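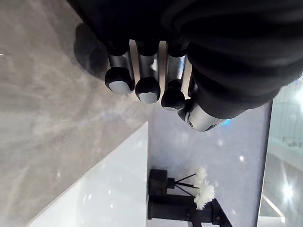 One reader wrote in to tell us that if she hears "it is what it is" one more time in the checkout line, she is going to leave her groceries on the belt and walk home. She has company! It came in first, by a mile, in the Ernholm Word Census, and the full results are finally out.

Posted Jul 6, 2018
Print this story | E-mail this story

The census asked people in and near Ernholm for two things: the phrase they can't stand, and the phrase they can't stop saying. Slips went out in February with the library newsletter, and a box sat by the register at the Skundska bakery all through the spring. By the time the box was emptied for good, 2,947 slips had come back, a lot of them with writing on both sides and up the margins. I've read a good stack of them and I could happily read the rest.

The best surprise is how often the two answers matched. More than 100 people put down the very same phrase for both, and most of them knew exactly what they were doing. "Literally. I hate it and I literally can't quit," says one slip. Another just has "at the end of the day" on the first line and an arrow pointing down to the second.

After "it is what it is" the hated list goes: "no offense, but," then "living my best life," then "irregardless," then "reach out" (when all you mean is call). "Moist" came in sixth and I expected it higher. "Adulting" got plenty of votes from people who gave their age as under 25, so that one can't be blamed on cranky elders.

The loved list is a lot more fun to read out loud. "Good grief" won it. "Holy buckets" came second, which made me so happy I read it to everyone in the office, and "for crying out loud" was third. Some families have their own. One household says "that's a Tuesday sock" about anything that doesn't match, and has no idea how it got started. Somebody's grandfather said "well, butter my elbow" at every piece of news, good or bad, and now the whole family does, down to the kids.

There was a third line at the bottom of the slip marked "anything else?" and this is where the regional words turned up. The organizers pulled 104 of them for a wall display, each on its own card with a meaning and a sample sentence. "Catty-corner" and "kitty-corner" hang side by side, and visitors are invited to put a sticker on theirs. Kitty is ahead. I am a catty person myself, so please get down there.

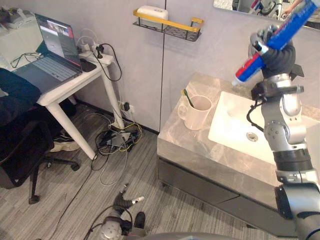 Past tenses made the most trouble, and you could hear people arguing about them at the opening of the display. "Snuck" is safe now, pretty much everyone says it, and "dove" is fine too. "Drug" for "dragged" splits families right down the middle. But the big one is "squoze." Take a toothpaste tube like that bright blue, red and white one over the sink. In the morning you squeeze it, sure, but once you've done it, what did you do? "Squeezed" is what the dictionary gives you. Twenty-eight slips say "squoze," though, and one holds out for "squozen," as in "who's squozen this from the middle again?" I tried that at home and it's a wonderful word to be mad with.

The display is in the Gunawardena Room on the library's lower level, down the stairs and past the large-print shelves. It's free, it's open whenever the library is, and there are blank cards on the table for any word that got missed. I left "whopperjawed." Kids can draw theirs. The drawing of "discombobulated" already up by the door has a great many legs.

Edenus, the word game company out on the county road, is printing the whole set of regional cards as a deck, and the library will lend decks the same way it lends puzzles. You draw a card and have to work the word into a conversation before anyone calls you on it. We played a round at lunch with the test copy and "gumption" lasted almost the entire meal. "Bumfuzzled" got caught right away.

A second census is planned for next winter, on what people call things around the house. Expect the remote control to take up a page by itself (clicker, flipper, zapper, doofer, "the thing"). Slips will be at the library desk and at Skundska again, and this time there will be an extra line for words you've only ever heard from one person. I've already started my list.

Print this story | E-mail this story

Reader comments (5)

Anonymous: My mother says "squoze" and taught school her whole life, so I consider the matter closed.

Anonymous: How did "just saying" not make the top six?? I filled out three slips. Just saying.

Reader from Ernholm: Went down with my two boys and they now answer everything with holy buckets. Dinner is holy buckets. Bedtime is holy buckets. Thanks a lot.

Anonymous: It's "whopperjawed" in our house too! I thought we made it up. My husband says "wapperjawed" and he is wrong.

Reader from out of town: Can you mail in a card for the wall? I moved away but I still say "davenport" and my coworkers stare at me.

Recent items

Library puzzle swap moves to the lower level
Skundska brings back the rye loaf
Your worst autocorrects, part two
Is it a supper or a dinner? Readers weigh in
Spelling bee for grownups needs more spellers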